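A morning of folding at the Porley open day

I have wanted to see the Porley laundry rooms ever since they moved into the old Bidado building, and on 18/02/2023 I finally got through the door. The folding tables were my favourite part by miles – lovely veined grey-green tops, and a yellow bin within reach for whatever comes next.

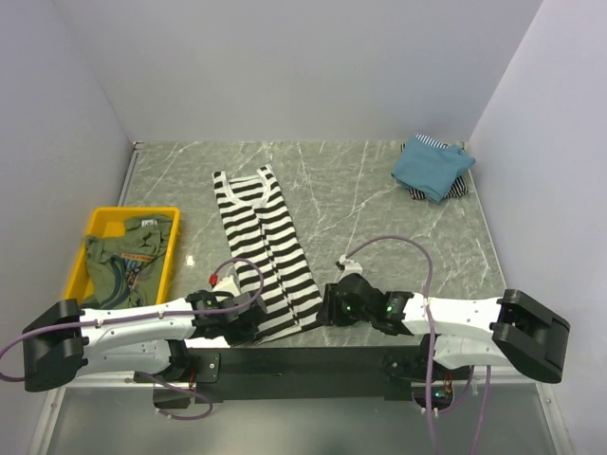
Snežana Softić
Visits editor

The striped vest had my attention straight away. Vests look so easy! They have next to no shape to hold on to, though, and those straps go everywhere. I do mine in a hurry at home and it shows.

Marcus Mbeki, who was showing us round, is very keen on ribbed cloth. He likes to follow the ribs when he folds, and he can talk about it for a good long while (I was happy to let him). The pale blue piece was the softest-looking thing I saw all morning.
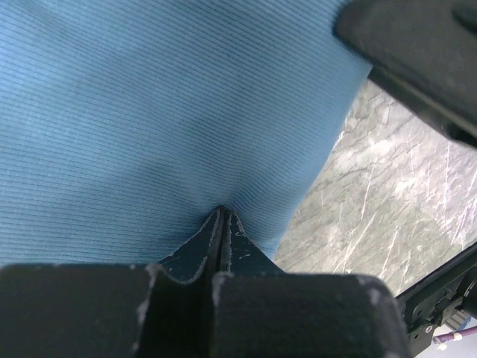

Stripes and how to line them up

Back to the vest, then. Folded lengthwise, its stripes never quite meet, and I rather like that. Marcus starts from the hem and gets that flat first, stitching and all, before he bothers with the rest.
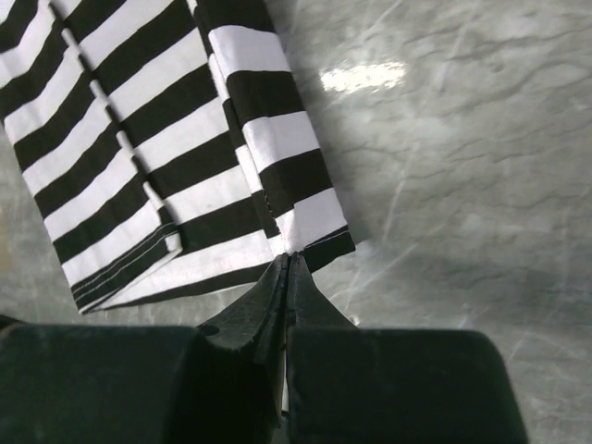 2 min read

We stayed on stripes for ages. A woman from Barham wanted to know about T-shirts, someone else asked about babygrows, and I asked about the white edging, which on my own tops always curls – mine have been through the wash 100 times, to be fair. His answer was to smooth the curve out with the cloth lying flat and only then pick up a corner.

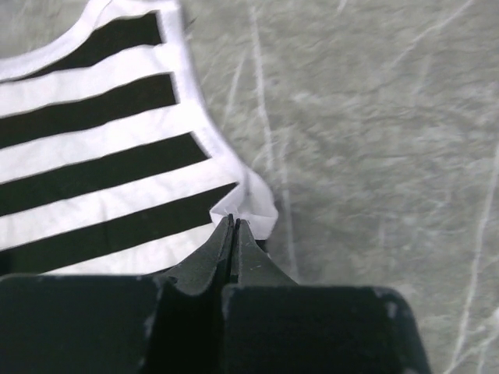 I tried it on a vest of my own that evening and got a tidy little rectangle on the second go. The next open day is in July, and the 51 bus from Tully stops right outside.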